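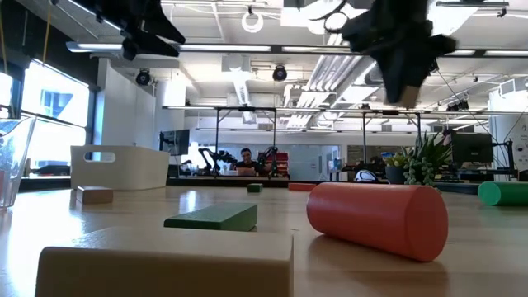 *Blocks on a light wood tabletop*

**Which finish for a light wood table that gets used all day?**

**skunitz17**

I have to pick a finish for a beech table and I keep getting different advice. The top is 3 cm thick, glued up from strips, and sanded to 100 grit so far. It will be used for crafts, puzzles, building blocks and sometimes lunch. There will be wet cups on it and things will get dragged across it.

What I want:

- the wood should stay light, no orange or yellow tone
- I should be able to repair a scratch without redoing the whole top
- no strong smell after it has dried

I tried Plitorlow clear varnish on a shelf in January. It looks fine but it went a little yellow near the window. The store also carries Memon hardwax oil, and they told me one can would be enough for a top this size. Is oil tough enough, or will I be redoing it every few months? Also, do I need to do the underside?

**plainsawn**

Go with the hardwax oil. Varnish is harder on the first day, but once it chips you have to sand back a whole area to make the patch blend in. With oil you sand the scratch lightly, wipe on a little more, and buff it off.

Most "clear" oils will darken beech somewhat. It looks the way the wood looks when you wipe it with a damp cloth. If you don't want that, look for a can marked "natural" or "raw". Those have a small amount of white pigment in them which cancels out the darker tone. Test it on the underside first, and let the test spot dry overnight before you judge the color.

100 grit is too rough to stop at. Go to 120 and then 150. Don't go much finer, the oil needs something to soak into. Vacuum the dust off, and then wipe the top down and let it dry before you start.

Put it on thin. Everybody puts on too much the first time. Whatever has not soaked in by the time listed on the can has to come off, or it will stay sticky. Two thin coats, and a third on the end grain.

And yes, do the underside. One coat is enough. If only the top is sealed, the two faces take up moisture at different rates and the panel can cup.

One safety thing – lay the oily rags out flat outdoors to dry, or put them in a metal can of water with a lid. Rags wadded up in a trash bin can catch fire by themselves.

**edgegrain87**

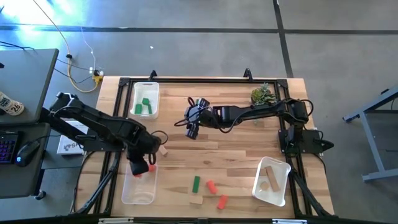

Fliltside, 2 June 2019

I agree with oil, but I would add that it needs time. Dry to the touch is one thing and cured is another. Check the can for the full cure time and keep water off it until then. I put a mug on mine too early and the ring is still there. It has faded some.

For cleaning use a damp cloth and plain soap, nothing with ammonia. I go over the worn part once a year and leave the rest alone.

If the top is screwed to a steel or aluminum base, use slotted holes or oversize washers so the wood can move across its width. Mine was screwed down tight on both sides and it split along a glue line the first winter. The finish had nothing to do with that.

**shopfloor_rw**

just use mineral oil its cheap. worked for my cutting board

**plainsawn**

Mineral oil is fine on a cutting board but it never hardens. On a table it will come off on paper and sleeves, and the hardwax oil won't stick over it later.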